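Volwood Home Game Results: README

I've been keeping score for our Volwood poker league for 5 seasons now, and I finally got tired of people asking me for the spreadsheet, so it's all in one place! There are 181 tournaments in here, nearly all no-limit hold'em with a few Omaha nights mixed in.

Files

results.csv has one row per player per tournament (finish, buy-in, rebuys, payout). venues.csv covers the Monus and Sfeir tables, plus Fitberg, which joined in August.

Known problems

18 tournaments have no rebuy counts – I left those cells blank, so please don't read them as zeros. Another 2 ended in a chop and I gave everyone in the deal the same finish. If you're ranking players, you may want to drop those.

Payouts are in whole dollars. Player names are swapped for ID numbers that stay the same every season.

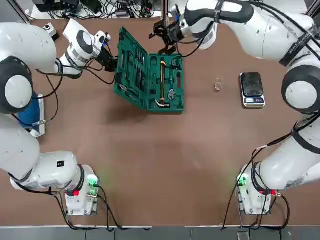 Fixing mistakes

Spot a wrong payout? Send me the tournament ID and the row and I'll fix it in the next update.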